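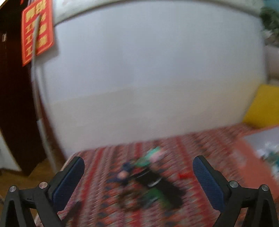

Gripper with textured blue pads, fingers open.

Liltport Wage and Hour Notices – README

What is in it

A collection of 900 employer notices about pay, breaks and overtime, gathered from workplaces in Sondadville and Liltport. Each record is one notice, typed out as plain text, with a handful of labels added by hand. The notices are the kind that get taped up next to a time clock or stapled into a new-hire packet. They tell workers what the employer says the rules are. Whether the employer has the rules right is a separate matter, and users should keep the two apart.

Files

notices.csv holds the text and labels, one row per notice.
sites.csv holds one row per workplace, 53 in all, with industry and a rough size band.
codes.txt explains the labels.
changes.txt lists corrections. Read it before you report an error to us.

Fields in notices.csv

notice_id: a number with no meaning. Gaps are notices we pulled.
site_id: links to sites.csv.
topic: overtime, meal break, rest break, travel time, on-call time, final pay, other.
claim: the main rule as the notice states it, in the notice's own words.
status: ok, doubtful or wrong, as judged by our readers.
month: the month printed on the notice, if there was one. January is overrepresented. Many employers reprint everything at the start of the year, and a January notice may carry text that is much older.

How the labels were made

Two readers went through every notice. Where they agreed, that label stands. Where they didn't, the notice was marked doubtful. We know this is a blunt way to settle an argument. It means "doubtful" covers notices that are truly unclear and also notices where one reader was tired. We have no good way to tell you which is which.

The readers had training in payroll work. They are not lawyers, and a status of "wrong" is not a legal finding. Please don't quote it as one.

Where we would be careful

An earlier release, called Hanham, was used in a few slide decks to claim that most small employers get overtime wrong. The data can't carry that. Sites joined because they chose to, or because a worker handed us a copy, and workers tend to hand over the notices that bother them. Any percentage you work out describes this pile of paper and nothing wider.

A notice is also not a paycheck. A shop can post a terrible notice and pay correctly – or the other way around. We hold no payroll records and can't check.

The travel time label is weak. Half the arguments between readers were over whether driving between two job sites and driving home from the second one belong under the same topic. We left them together and aren't happy about it.

Be skeptical of models trained on the status field. The longest notices are cut at 1000 words, and a model can learn that a cut notice is usually a handbook page.

Privacy

Business names, street addresses and phone numbers were removed by script and then by eye. If you find one we missed, send the notice_id and leave the name out of your message.

Loading

The files are UTF-8 with commas and double quotes. Ok, our small reader script, handles the line breaks inside the text field. Spreadsheet programs often don't, and will show you more rows than exist.

Version 2. Hanham is no longer maintained, and its notice_id values do not match these.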